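Drurkero (robot kit)

The Drurkero is a two-armed tabletop robot kit made by Mener, a small hardware firm based in Rerkcombe. It is sold to schools, home tinkerers and small labs that want to try two-handed robot work without giving up a whole room to it. The kit is best known for its leaf-ribbed fingertips and for being remarkably easy to fix.

Contents

1 Design
2 Fingertips
3 Software
4 Use
5 Reception

Design

Both arms bolt to a shared black base that runs along the near side of the table. Each arm is a chain of black brackets and joints with pale clip-on covers, and each ends in a two-fingered gripper. Small green lights on the joints show that power is getting through. The cables run outside the covers, a choice that divides owners: it looks a bit untidy, but a bad lead can be swapped in minutes with one hex key.

The parts list runs to 459 pieces, counting every screw. Early kits came as a single bag of hardware and a very long evening, while later ones sort the screws by joint, which is a huge improvement. Builders are still advised to check the elbow screws twice, as the two lengths look nearly the same.
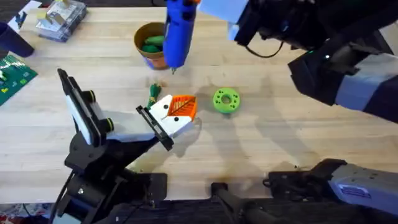
Both arms at work over a wooden tabletop, with a green ring between them.

Fingertips

The orange fingertips are the part that people remember. A raised pattern like the veins of a leaf, with a central line and angled ribs, covers the gripping face. Mener tried 217 versions of the pattern before settling on this one, and the rejected shapes are shared as free files that make for wonderful browsing. The ribs are meant to give a small part something to settle against, and they cope well with round and tapered shapes that slide about between flat pads.

Tips are held on by screws and can be printed at home. Owners have made longer, narrower and softer ones, and a swap on one arm does not require a matching swap on the other. Harder filaments tend to lose their grip on smooth cups.

Software

The arms are run by a program called Lim, which comes with the kit and works on most ordinary laptops. Lim can drive the arms one at a time or as a pair. A move can be taught by guiding an arm by hand and saving points along the way, or it can be typed in as a list of steps. The colour-coded timeline, with one row for each arm, is a real pleasure to use and makes it easy to spot where the two might bump into each other.

The shared library held 3,031 saved routines at the last yearly count in January. Quality varies a great deal. The sorting and stacking routines are excellent, but many of the pouring ones were written for older joints and need to be slowed down.

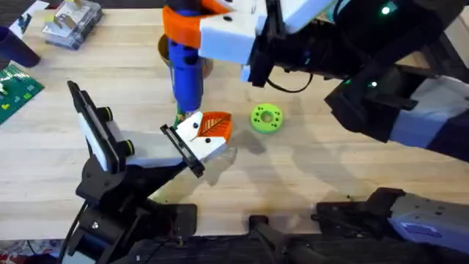
Left gripper open, with a blue cylindrical object held upright in the right.

Use

Classes usually begin with picking up and putting down, then move on to jobs that need both arms, such as passing a part across or steadying one piece while the other arm works on it. Cups, rings and printed blocks are favourite practice objects. The reach of the two arms overlaps most near the middle of the table, so new users do best to keep their first tasks there.

Each arm can lift around 700 grams when held close to the base, and noticeably less at full stretch.

Reception

Hobby reviewers have been warm about the Drurkero, praising the repair guide above all. Complaints centre on the whine of the shoulder motors and on covers that pop off if they are not pushed fully home. A quieter shoulder is offered as a spare part and fits all kits, including the first batch.

See also

Robot kit
Gripper
Lim (software)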